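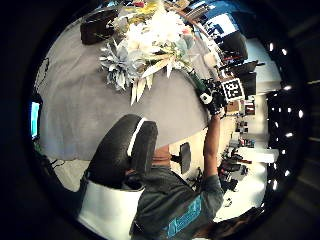
Why should a town of 3,000 people keep paying for a public swimming pool that opens in June and closes when school starts?

Because it's the best thing the town owns, and for most of the summer it's the only place where everybody goes.

I moved to Clustance knowing the pool only as a blue rectangle on the map. My first July I bought a season pass for 70 dollars, figuring I'd use it a handful of times, and I was there nearly every evening until the gates were locked. I've bought one every year after that. I plan my dinners around adult swim (the last half hour before closing, when the water goes flat and the light comes in low over the snack bar), and I'm not even a good swimmer! I do a sort of slow frog stroke with my chin up and talk to whoever is next to me.

And somebody always is. That's what I love so much about the place. At the grocery store people nod and keep moving. At the pool they're stuck in four feet of warm water with no phone and nothing to look at except each other, so they talk. I've learned how to prune a pear tree in that water. I've heard both sides of the school parking fight, in detail, from people hanging on to the same stretch of gutter. A retired bus driver taught me to float properly after watching me thrash for two summers, and I can't tell you how good it feels to float properly at my age.

The argument against the pool is money, and I don't want to wave it away. The filter is old. The deck is patched in so many places that the patches have patches. Closing it for good has come up at budget time for as long as I've lived here, and the people who bring it up aren't villains. They drive on the same roads I do and they'd like the potholes filled. Leller, the next town over, filled its pool in and put down a splash pad, which costs far less to run and doesn't need lifeguards. Toddlers adore it. I took a friend's kids there once and they had a wonderful hour.

But it was an hour. Nobody over ten wants to stay at a splash pad. Teenagers don't hang around one until they get hungry, and they don't get their first paycheck from one either. Older people with bad knees can't do anything there at all, and the bad knees crowd is at our pool at opening every morning, walking laps in the shallow end and gossiping like mad.

I'd also like to put in a word for the diving board. Plenty of towns have taken theirs out. Ours is still up, and there's a line for it all day long, and in that line you'll see every kind of courage. There's the kid who walks out, looks down, walks back, and gets in line again. I watched one girl do that for an entire afternoon! When she finally went in, half the deep end clapped, including people who had no idea what her name was. I was one of them.

A day pass is still cheap, and kids under five get in free. I'd keep it that way even if the season pass had to go up. I would pay more and I suspect most of the evening regulars would too, as long as the family with three kids and no car could still walk over on a hot day and get in with pocket change.

What I'd really like is a longer season. Two more weeks in September, evenings only, would suit everyone who works during the day, and the water is at its nicest then. Lifeguards would be the hard part, with the college ones gone by that point, but there are adults in this town who could pass the course. I've looked up the swim test. With my frog stroke it may take me a couple of tries, and I've already started doing laps.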